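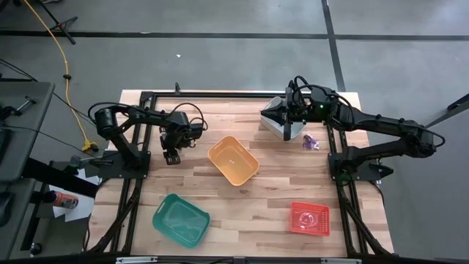

Rok Janevski says the first thing he does every morning is look at the bolts. I'd driven out to Grultstead expecting to talk about software, and instead I spent my first half hour bent over next to him while he went around a table with a hex key, chatting the whole time. Lazarević is a small shop and this is the cell Rok looks after: two black arms facing each other across a butcher-block top, with a black aluminum frame running all the way around it. Each arm stands on its own black mounting plate, and the plates are what he cares about. "Everybody watches the grippers," he told me. "I watch the feet."

I asked him why the feet. He laughed and said he'd learned it the annoying way. Back when the cell was new, the left arm started missing its picks by a hair, then by more than a hair, and he spent two days recalibrating it. Every time he finished, it was perfect for an hour. "Then I leaned on the plate to stand up, and I felt it move. Two days! I wanted to go home and lie down." Wood swells and shrinks with the weather, he explained, and a bolt that's snug in winter can be loose by July. Now he puts a stripe of paint pen across every bolt head and onto the plate, so if one has turned he can see it from standing height.

So why not a steel top? I figured there'd be a clever reason, but no. "I had the wood," he said. He does like that he can drill a new hole in it over lunch, and that a dropped part doesn't ring through the whole building. He's moved the right arm twice in the time he's had it, once because the far corner was out of comfortable reach and once because he changed his mind.

The baskets get more thought than I would have guessed. There's an orange one, a teal one and a red-orange one, and he sets them down at an angle on purpose. If everything is square to the frame all the time, he says, you never find out that your program only works when everything is square to the frame. He picked plastic ones because the fingers can squeeze them a little without anything getting hurt. The teal one gives him the most grief, since the light comes back off those see-through walls. His fix was to turn down the lamp and leave the basket alone.

Then we got to cables, and I should warn you that Rok has opinions about cables. He leaves a loop over every joint, big enough that the arm can go to the end of its travel and the cable still hangs easy. "People zip-tie them tight because it looks neat," he said. "It looks neat until the wrist turns all the way, and then you're buying a cable." He checks by hand with the power off, walking each joint slowly from one end to the other and listening. I tried it myself (he let me, bravely) and he was right, you can hear a jacket rubbing before you can see it.

He keeps a log, a real paper one, in a binder with a coffee ring on it. The cell gets a full going-over every 50 hours of running: bolts, cables, finger pads, a wipe down of the frame. At 800 hours he takes the grippers off completely and cleans out the slides. The finger pads don't last that long. He buys them in bags of 16 from a supplier called Pekon and says a bag disappears faster than you'd like, mostly when somebody's program closes the fingers on the tabletop — "somebody" being Rok, he admitted, more than once.

The worst repair was a wrist joint last year. It started with a click, and he ignored the click for a week. When he finally opened the housing there was a screw rolling around in there. The spare part had to come from Lolten, and while he waited he ran the cell one-armed. It was slow, and he got very tired of explaining it to people who walked by. He still has the screw. It's taped inside the front cover of the binder.

Before I left I asked what he'd tell someone setting up their first pair of arms. He thought about it while he wound up an extension cord. "Find the power switch with your eyes closed," he said. "Practice that. Then go buy a paint pen." He had a spare one in his pocket, so he gave it to me.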